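Orkeritz, préhension d'outils : la galerie

Mise en ligne le 10 mars 2021

On nous avait vendu Tretine comme un planificateur de saisie « prêt à l'emploi ». Après 400 essais sur notre banc, je reste réservé. La page rassemble ce que le logiciel donne à voir côté poignet, avec les réglages en vigueur.

Version du planificateur : celle d'août, sans les correctifs de Pravetti. Seuil de confiance laissé à la valeur d'usine, ce que je déconseille. Sur 139 prises refusées par le module, 29 étaient parfaitement jouables quand on les a relancées à la main. Le journal ne dit pas pourquoi, il affiche un score et passe à la suite.

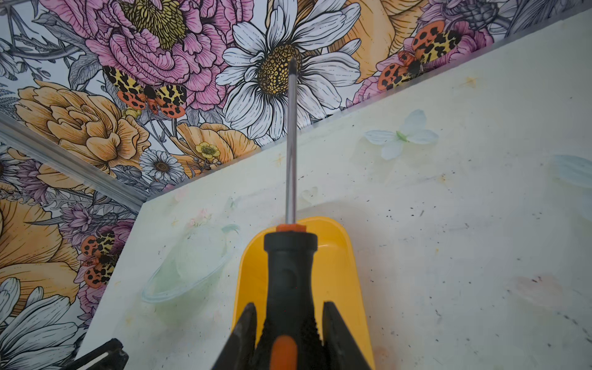 Tournevis à manche noir et orange, pris entre les deux doigts, tige vers le haut. Fond à grandes fleurs : la segmentation doit isoler une tige chromée très fine devant une marguerite.

Reynaldo Policarpio objecte que je juge le planificateur sur des erreurs de perception, et qu'avec un masque propre en entrée les refus tomberaient d'eux-mêmes. Peut-être. J'attends de voir le masque propre.

Journaux bruts sur demande, dossier Wynne.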